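El tablero de módulos, dos meses después

En enero escribí que no me fiaba de los tableros de actividades para adultos, y Wael Hamdy me contestó que opinaba sin haber tocado ninguno. Tenía razón, así que llevo desde entonces con uno en la mesa. Las piezas encajan por los bordes como un puzle, y eso lo hacen bien, lo reconozco.

Lo que no me creo es lo demás. «Entrena la concentración», me decían. ¿Cómo lo miden?

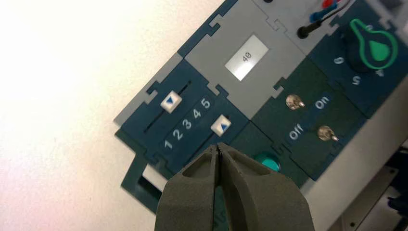
Mover un mando por una ranura con una escala del 1 al 5 entretiene un rato, y los interruptores metálicos tienen su gracia. De ahí a concentrarme mejor en el trabajo hay un trecho que no he visto recorrer a ninguno de los que lo recomiendan.

Abdelkrim Kamel dice que le relaja. Bueno, a mí me relaja pelar patatas y encima ceno. Lo dejaré en la mesa hasta que me estorbe, y si alguien tiene un estudio serio, que me lo mande.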